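Rooms Module, Handout 3: Litter First, Then Everything Else

Hi all. These are my notes from Sunday's session, cleaned up a bit for those of you who were on the early shift at Livora and couldn't make it. Bring them with you to the practical. I talk fast and I know it, so if something in your own notes disagrees with this page, go with the page.

We're still on the double room with the sofa along one side. I like teaching in this layout because the strip of carpet between the bed and the sofa is where guests drop things, and it's also the strip you'll be walking up and down for the whole clean.

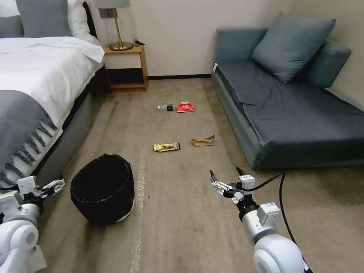
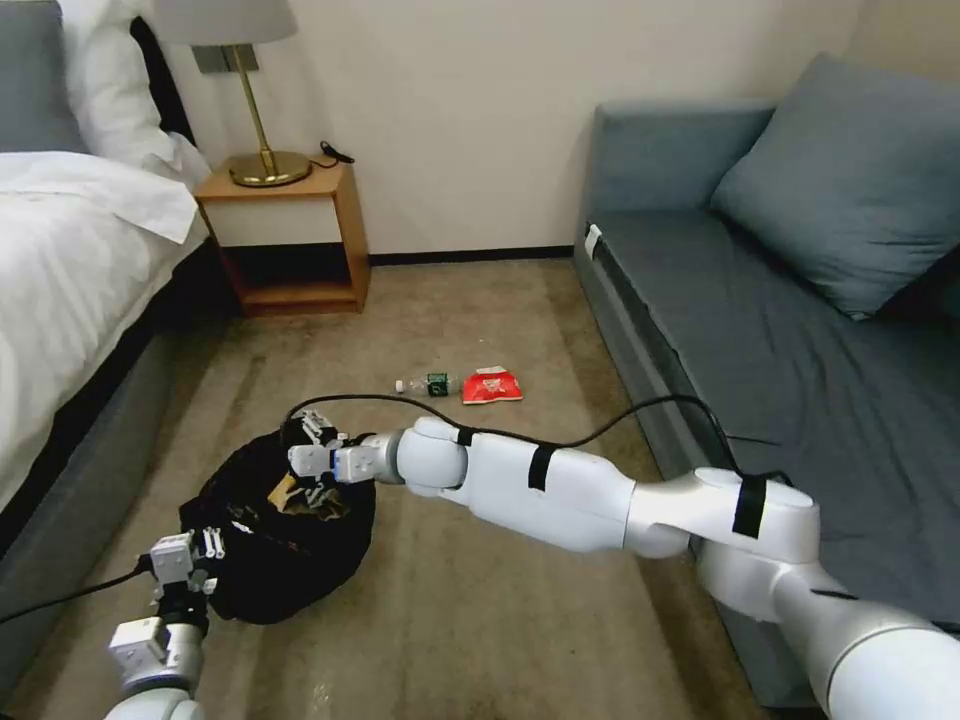
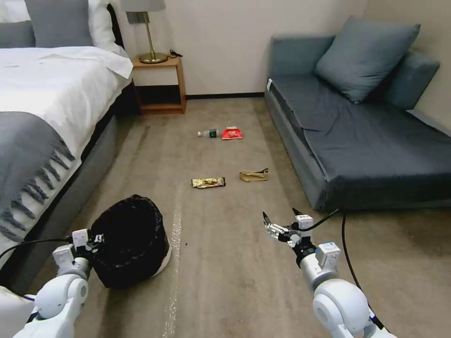 The bed and sofa room, with the carpet strip.

1. Why we start with the floor

I get asked this every single term, and Iqra Gondal asked it again on Sunday, so let me write it down properly. You pick up litter before you touch the bed, before you dust, before you even think about the vacuum. A duvet coming off a bed lands on the floor half the time (don't pretend yours doesn't), and if there's a snack bag or a half-finished bottle down there you've just made yourself some laundry.

The other thing is your feet. When I was training at the Lurnberg I stepped backward onto a plastic bottle with an armful of pillows and went straight down. I was fine! The lamp was not.

So, floor first. Walk in, prop the door, curtains open, lights on, and look down.

2. The bag

Take the bag to the litter. I see people stand in one spot and make six little trips back and forth with one wrapper each time, and it makes my knees hurt just watching.

What I want to see in the practical:

Open the bag fully before you set it down. Shake it out and fold the rim back on itself if it's the floppy kind.
Set it on the carpet within arm's reach of the first thing you're picking up.
Pick up, drop in, let go over the middle of the opening. Wrappers catch on the rim and slide back out.
Move the bag along with you as you work up the room.
Don't press the contents down with your hand. Ever. You have no idea what is in there, and that includes rooms that look perfectly harmless.

Black bags are good for general waste because the next guest in the hallway doesn't need to see what the last one had for dinner. They do make it hard to see what you've already put in, so check for anything that belongs in recycling before it goes in, not after. Fishing around in a black bag is how Talha Qureshi cut his thumb last year, and he's given me permission to keep telling people about it.

3. Bottles and snack bags

Two things you will meet in nearly every room.

Bottles. A water bottle on its side with the cap on may still have water in it. Pick it up by the body, keep it upright, and check. If there's liquid, it gets emptied in the bathroom sink and the cap goes back on. At Livora bottles go in the recycling sack on the cart. At the Jaredstead property it's a separate bin by the service elevator, so ask when you get there. An unopened bottle is a different matter — leave it on the desk and mention it to your supervisor.

Snack bags. Assume crumbs. Pinch the open end shut before you lift, and lift it level. A bag that looks flat can still leave a trail of chip dust all the way to the door, and on a beige carpet you'll be looking at that trail for the rest of the clean. Same with candy wrappers and anything sticky, where you want to peel it up slowly and check the pile underneath. If it left a mark, note it now, while you remember where it was.

4. What isn't litter

This is the part Sobia Dhanial wanted me to slow down on, and fair enough.

If it's on the floor and it's obviously packaging, it's litter. If it's on furniture, stop and think. A charger cable coiled up on a nightstand could be the hotel's or it could be the guest's, and in neither case does it go in the bag. In a stayover room you don't move it beyond what you need to dust. In a checkout room it goes to lost property with the room number on it, unless your property supplies them.

Paper with handwriting on it stays, even if it's crumpled. Receipts too, in a stayover.

5. Low places

Once the open carpet is clear, get down low. I mean properly down, one knee on the floor. Look along the bottom edge of the bed base, along the front of the sofa, and at the lower shelf of the nightstand. An open shelf like that is dark inside and you can't judge it from standing height. Run your eyes along the baseboard too.

Then the sofa itself. Lift the throw cushion, look behind the back cushion, and slide a flat, gloved hand along the seam. Slowly.

And the throw at the foot of the bed! Tassels hide things. Lift the fringe and look underneath, then let it hang straight again.

6. Before the practical

Please read section 2 again. Evdokia Balaskas is running the second group and she's stricter about the bag than I am. You'll work in pairs, one person doing the room and the other watching quietly with the checklist, then you swap.

Bring gloves in your own size. Mitiku Birhane has the spare box, but it's all larges. The Mengal reading is pages 2 and 3 only, skip the part on hard floors until June.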